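Search this site
Enter keywords Go

Jonier backup tool: progress report to the Hillden fund

26 September 2026

The grant paid for two things, faster restores and a rewritten scheduler. One of them is done. I would still hold off on announcing it.

Restores from a compressed backup set now finish, which the July build couldn't promise. Lotte Leemans ran 600 of them against the old archive format and five failed. Our plan called that "production ready." I don't, when all five failed without an error message. 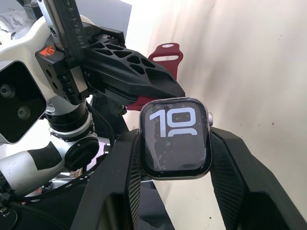

The missing message matters more to me than the failures. A user who sees "Restore complete" will delete the original. Thịnh Nghiêm has a patch that checks every file before the window closes, and it slows large jobs badly. We haven't agreed on whether to make it the default.

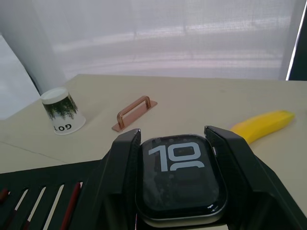
Desktop Utilities Team

The scheduler is late. Tamer Nasrallah rewrote the part that wakes a sleeping laptop, and it works on the machines we own. That proves little. The beta group has sent in 1163 log files, and we have read almost 600.

What we said we'd do and haven't:

1. Import settings from Kelell. Started, then stopped when their file layout changed.

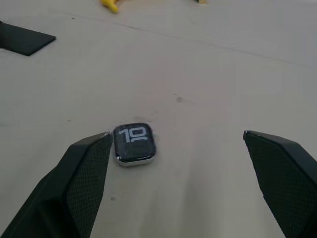 2. Translate the help pages. Hường Châu finished the first draft. No outside reader has checked it.

3. Cut the installer size. It grew.

Money

Spending is on plan, mostly thanks to an unfilled testing job. I wouldn't count that as a saving. Myrto Lambrakis has the ledger if you want the line items.
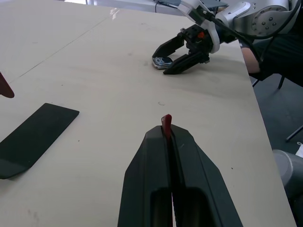 8 min read with attachments

For the next period we ask to move the Flores sync work back and put its hours into log reading. The team is split on this. I expect the scheduler to slip again if the request is refused, and it may slip anyway.

3 comments · 5 shares

We use cookies to remember your settings. Accept Manage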